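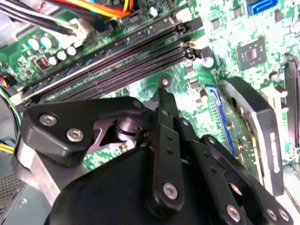 Fingers down by the memory slots, with the graphics card for a neighbour.

Filed under: Workshop Tips > Robot Care

I look after the Wukatham cell in our workshop at Greltimham, the one that does processors and memory on old desktop boards, and I get asked the same things about it so often that I've written my habits down. None of it is clever. Most of it is a hex key, a soft brush and a bit of patience (I'm short of the last one before my tea).

Start with the screws

The gripper is all black links and silver hex-socket screws, and those screws are where I begin every time. A finger that's a hair loose will still close, and it'll still look fine from across the bench, but the tip wanders and you'll spend a whole morning blaming the program. I've done that more than once!

Power off, then go round every screw with a proper key, one that isn't rounded over. Nip them up gently. Do the ones near the base first and work out to the tips. When you've finished, put a dab of paint pen across each head and on to the link, so next time you can see at a glance if anything has moved.

Wiggle each finger by hand as well. You want it to swing freely and have no rattle side to side.

Brush the tips

The little teeth on the fingertips collect fluff, old thermal paste and goodness knows what. Paste is the worst, as it makes a chip slide just when you want it held. I use a dry toothbrush first, then a cotton bud with a drop of isopropyl, and I let it dry before I run anything. Don't go at the teeth with a scraper. I ruined a pair that way and had to wait 14 days for new ones.

Keep the parking plate honest

Our grey plate is 3D-printed and bolted to the aluminium frame, and it has pockets and slots for the parts to wait in. Printed plastic is lovely stuff for this, quick to change and kind to edges, but it does grow whiskers. Run a fingertip round each rim and trim any stray strand with nail scissors. 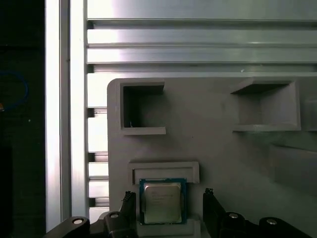 Processor held upright between the fingertips, right under the slot.

If a chip catches on the way in, try it by hand first with a dead one. Slides in nicely for you but not for the robot? Then it's the taught position. Catches for you too? Then it's the print, and a few strokes with a fine file will usually sort it. I keep 7 dead processors in a tin for exactly this, and I'd never practise with a good one.

Check the plate after every bump, too. Marek Ševčík taught me to push on each corner with a thumb and listen for a click, and it's caught a loose bolt for me twice.

Go slow over the socket

This is the bit that makes people nervous, and quite right. I drop the speed to 14 per cent for the last stretch and keep a hand by the stop button. Lever up before you start, wires tucked well out of the way, and have a look from both sides to see the fingers will clear the capacitors and whatever memory is fitted.
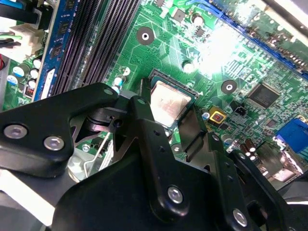
Watch out for glare

Shiny lids and bright lamps don't get on. If I'm lining up by the wrist camera and half the board has gone white, I turn the lamp towards the wall and let the light bounce back. A sheet of baking paper taped over the lamp does a decent job too (LED lamps only, please, nothing that runs hot). Give the lens a wipe with a glasses cloth while you're there.

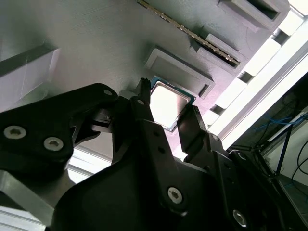 Tidy the cables last

I leave this until the arm is parked, then move it by hand through its whole reach and watch the cables the entire time. Nothing should pull tight and nothing should drag on the frame. Soft hook-and-loop straps are better than zip ties, and you can undo them without cutting towards something expensive.

Then I write the date and anything odd in the notebook that hangs off the bench. Mostly it says "tips brushed, all fine", but when something does go wrong I'm very glad of those dull little lines.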